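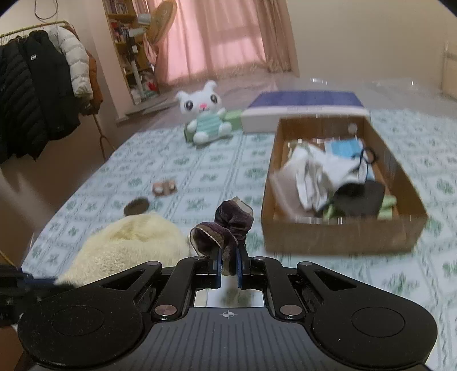 *Samt-Scrunchie, dahinter der offene Karton auf dem Bett*

## Samt-Haargummis und Plüsch zusammen in einem Karton lagern?

**Huguette Gagnon**, 12. April 2021

Hallo zusammen,

ich räume gerade das Zimmer meiner Tochter aus, weil sie im Juni nach Fallisbridge zieht und das Zimmer danach untervermietet wird. Alles, was klein ist und keinen festen Platz hat, landet erst einmal auf dem Bett und dann in einem Pappkarton. Darin liegt inzwischen ein ziemliches Durcheinander.

Mir geht es vor allem um die Scrunchies. Der auf dem Foto ist dunkel, so zwischen Lila und Braun, und samtig, innen heller. Davon gibt es noch mehrere in anderen Farben. Beim letzten Umzug lagen sie ein halbes Jahr ganz unten in einer Kiste und hatten danach platte, glänzende Stellen, die nicht mehr weggegangen sind. Zwei waren außerdem voller Flusen, vermutlich von einer Plüschdecke, die in derselben Kiste lag.

Jetzt wollte ich wissen:

- Kann man Samt und Plüsch überhaupt zusammen einpacken oder gibt das immer Flusen?
- Reicht ein normaler Karton oder soll ich Plastikboxen kaufen? Die von Stasby kosten im Dreierset 30 Euro, das wäre mir für Haargummis eigentlich zu viel.
- Muss ich vorher alles waschen? Die Sachen stehen dann bis mindestens nächstes Jahr auf dem Dachboden. Der ist trocken, wird im Sommer aber sehr warm.

Danke schon mal.

---

**Lise Ross**

Hallo Huguette,

die platten Stellen kommen vom Druck. Samt hat einen Flor, und wenn monatelang etwas Schweres darauf liegt, bleibt der Flor liegen. Manchmal hilft Wasserdampf: den Scrunchie über einen Topf mit kochendem Wasser halten (mit einer Zange, nicht mit den Fingern), danach mit einer weichen Zahnbürste gegen den Strich bürsten und an der Luft trocknen lassen. Bei Polyestersamt klappt das meistens, bei Viskose eher nicht. Mit dem Bügeleisen würde ich auf keinen Fall drangehen.

Zum Einpacken:

1. Waschen ja, jedenfalls die getragenen. Haarfett und Spray werden mit der Zeit gelblich, und am hellen Innenstoff sieht man das zuerst. Handwäsche, lauwarm, ein Spritzer Shampoo. Nicht auswringen, in einem Handtuch ausdrücken.
2. Zwei Tage trocknen lassen. Der Gummizug sitzt innen im Tunnel und braucht viel länger als der Stoff außen.
3. Haare absammeln, am besten mit einer Fusselrolle.
4. Alle Scrunchies in einen Baumwollbeutel oder einen alten Kissenbezug stecken und locker zubinden. Den Beutel ganz zum Schluss oben in den Karton legen.

Mit dem Beutel ist auch die Frage nach dem Plüsch erledigt. Der darf dann ruhig im selben Karton liegen, am besten unten. Langflorige Sachen vorher draußen ausschütteln und einmal mit der Polsterdüse absaugen, dann fusseln sie deutlich weniger.

Plastikboxen brauchst du auf einem trockenen Dachboden nicht. In einer dichten Box bleibt die Restfeuchte drin, und wenn etwas nicht ganz trocken war, riecht es hinterher muffig. Ich habe seit Jahren einfache Kartons und lege den Boden mit einer Lage Packpapier aus. Kein Zeitungspapier, das färbt auf helle Stoffe ab.

Die Wärme macht mir mehr Sorgen als der Karton. Gummizüge werden auf einem heißen Dachboden spröde. Falls du im Flur oder in einem Schrank noch ein Fach frei hast, würde ich die Haargummis dort lassen und nur den Rest nach oben bringen. Der Beutel nimmt ja kaum Platz weg.

---

**votis_699**

Wegwerfen und neu kaufen. Beim Discounter kosten die fast nichts, dafür würde ich keine Dachbodenfläche hergeben. Plüsch kommt bei mir in Vakuumbeutel, fertig.

> **Lise Ross:** Bei Vakuumbeuteln aufpassen, Kunstfell kann darin dauerhaft knicken. Für ein paar Wochen geht es, für ein Jahr würde ich es nicht machen.

> **Huguette Gagnon:** Wegwerfen kommt nicht in Frage, einen Teil davon hat ihre Tante genäht. Aber danke. Ich mache es mit dem Kissenbezug und lasse die Haargummis unten im Flurschrank. Eine Frage noch: Kleinkram mit harten Kanten auch extra, oder kann der zum Plüsch?

> **Lise Ross:** Extra, in eine Schuhschachtel oder eine Dose, und die dann in den Karton an die Seite stellen. Außen draufschreiben, was drin ist, am besten auf zwei Seiten. Auf dem Deckel sieht man es nicht mehr, sobald etwas darauf steht.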